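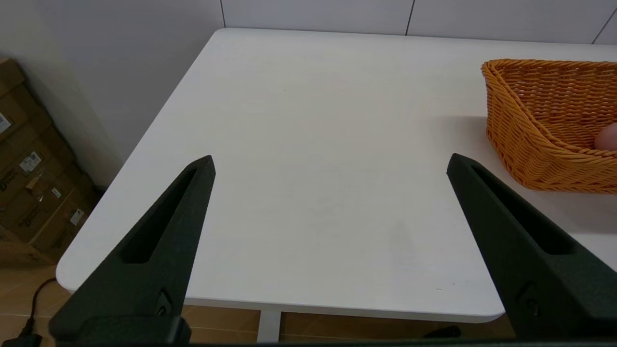 4 min read

Home | Units | Rates | Moving Tips | FAQ | Contact

Storage FAQ
9/10/25 — by the Zistmont Storage office

These are the questions we get most at the front desk and by phone. Rates and rules were last changed in July. If your lease is older than that, the terms you signed still apply until you renew.

What sizes do you have?

The smallest unit is 5 by 5 feet and the largest is 10 by 30. Most people moving out of a one-bedroom apartment take a 5 by 10 or a 10 by 10. If you are not sure, write down your largest pieces of furniture with their measurements and bring the list in. You can change sizes later if something is open, and we only charge the difference in rent for the rest of the month.

How much is the deposit?

$65 for any unit. You get it back by check after you move out, as long as the unit is empty, swept, and paid up. Please give us a mailing address that will still work after you leave. Returned checks are the main reason refunds run late.

Is there a long lease?

No. Everything is month to month. We ask for ten days' notice before you move out, in writing or by email. If you move out mid-month we do not refund the unused days.

When can I get in?

The gate is open from 6 a.m. to 10 p.m. every day, holidays included. The office keeps shorter hours and closes for lunch. Your gate code stops working if your account is more than five days past due — call us and we can turn it back on once the payment goes through.

Which building is mine in?

The two buildings on the main lot are Uven and Waltulard. Uven is heated and cooled and has the freight elevator. Waltulard is drive-up, ground floor only, with no heat. Your unit number starts with U or W. The loading area for Uven is on the north side, and the carts are kept just inside the door. Please bring them back down when you are done.

Do I need the heated building?

For garden tools, bikes, patio chairs and most kitchen things, no. For wood furniture, instruments, photos, records and electronics we suggest it if you are storing through a winter or a summer. Leather does badly in the drive-up units.

What can't I store?

Gasoline, propane, paint thinner, fireworks, ammunition, live plants, animals, and food that is not in cans or sealed jars. Drain the tank on a mower before you bring it in. Tires are limited to four per unit. You may not sleep, cook or run a business in a unit, and the lights in the hallways are not to be used for charging anything.

Is my stuff insured?

Not by us. You need your own coverage. Many renters and homeowners policies cover stored items, sometimes at a lower limit, so check with your agent. If you don't have a policy, we offer a plan that covers up to $3,900. It does not cover cash, jewelry, or mold damage.

What kind of lock should I use?

A disc lock. The office sells them, or you can bring your own. One lock per door. We do not keep a copy of your key, and if you lose it we have to cut the lock off with you present and showing ID.

Can you accept deliveries for me?

Small boxes, yes, up to five at a time, held for seven days. No pallets. Have the sender put your unit number on the label. Mizuno Hauling makes pickups and drop-offs here and can bring larger items to your door, but you book and pay them directly.

Can I park a trailer or boat?

There are outdoor spaces behind Waltulard. They fill up early in spring. We need current registration and proof of insurance, and the vehicle has to roll.

How do I pay?

Card, check, or autopay from a bank account. Rent is due on the first. There is a late fee after the fifth.

Do you have a waiting list?

For the 10 by 20s and the parking spaces, yes. It costs nothing to be on it. We call once and hold the spot for two days.

Back to top | Rates | Contact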